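Helper wanted for sorting and packing household things, Brultley

Sisis is a small house clearing and moving service in Brultley. We help people who must leave a flat or a house and who cannot pack everything alone. For the months until February we are looking for 2 persons who like quiet and exact work.

Your tasks: you collect the small things from the floor and from the shelves, you put together what belongs together, and you pack it in boxes. You also write a list for each box. Heavy furniture is carried by our partner Pfeiffer, so you do not need to be very strong, but you should be able to kneel and to stand up many times in a day.

What we wish from you: clean hands, patience, and respect for the property of other people. Experience is welcome but not necessary. You should speak enough English to ask the customer a question in a friendly way.

What we offer: 4 hours per day, in the morning or in the afternoon as you prefer, and 600 pounds per month. Travel inside Brultley is paid by us.

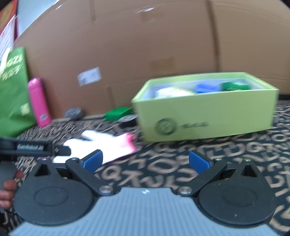
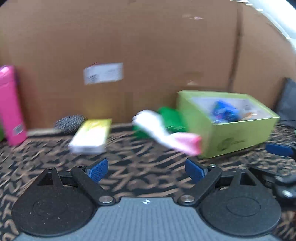

We work mostly at floor level, in rooms where people still live, and the first hour is always for looking and sorting. Nothing is thrown away without the word of the customer. On a carpet with a strong pattern, like the one in both pictures, a small key or a screw is easily overlooked, so please go over it with the flat hand before you call a room finished. Work gloves you receive from us on the first day.

To apply, please send a short letter with your telephone number to Sisis, Box 3766, Brultley, and write the word "Packing" on the envelope. Letters should reach us by July 29, 2023. We answer to everybody.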